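Wevside Opens Household Sorting Room at Gravumness Center

2 May 2020
By the Wevside Press Office

48 shares | 3 comments

GRAVUMNESS - Wevside today announced the opening of its Household Sorting Room, a space set aside for gathering, checking and sorting everyday goods before they are packed for homes in the Gravumness area. The room is part of the Pimby program, which supplies basic household items to people moving into a new address.

Work on the room was finished in April. In that month the program received 2842 donated items and packed 317 household sets, the highest monthly total since Pimby began.

Under the new arrangement, goods are first laid out on a plain work surface and grouped by use: eating and drinking, washing, and storage. Items that belong to none of these groups are kept to one side until the end of the session.

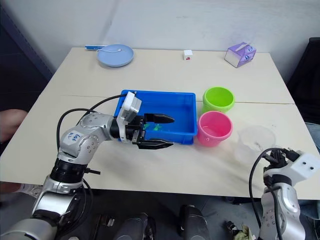

The choice of furniture was kept simple. Wevside selected white tables that can be pushed together when a larger surface is needed and moved apart again for smaller jobs. Bright containers are easy to find against them, as with the blue tray and the lime-green and pink buckets now in use. Clear items need more care - a see-through cup lying on its side is nearly lost on a white table - and Wevside will add colored mats for glassware and clear plastic in the next stage of the work.

Each Pimby set is made up to one of 3 standard lists, according to the size of the household. The smallest list has 15 items and includes a plate, a spoon, a cup, a toothbrush and a box of tissues. Toothbrushes are accepted only when new. Larger sets add buckets, trays and further tableware.

Storage for finished sets is provided in the adjoining Zulu Hall, where they are held until collection. Collection is by appointment only.

Wevside continues to accept plates, cups, cutlery and cleaning items in good condition. Donors are asked to wash all tableware before bringing it in and to wrap breakable pieces separately.

Comments (3)

hillside_gran: Do you take odd saucers? I have a whole cupboard of them.

Wevside Press Office: Thank you for your question. Saucers are welcome, matched or not.

TB44: Good to see this open. Please put the collection phone number on the website, I could not find it.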